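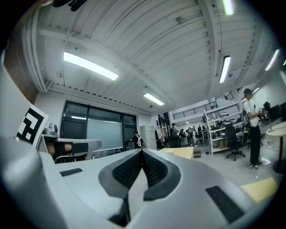
Fluorescent lights in a white ceiling.

Power use at Feridgate: results so far

The lighting and heating review that started in February is finished, and the report is in the office for anyone who wants to read it. Most of the savings come from small changes.

Old tubes in the shared halls will be replaced as they fail. The stock in the Trellach storeroom will be used up first – 200 tubes are left. After that we will order LED tubes from Udeo, which quoted for 400 with delivery included.

Tenants in the Bautista building should know that the hall heating will go off an hour earlier at night from October. If your unit gets cold after that, put a note in the office mailbox with your unit number and the time.

Please switch off lights when you are last out, including the restrooms and the loading area. The side stairs are on a timer and can be left alone.

Space heaters are still not allowed on extension cords. Two breakers tripped last winter for this reason, and the second one took out the front office phones for a morning.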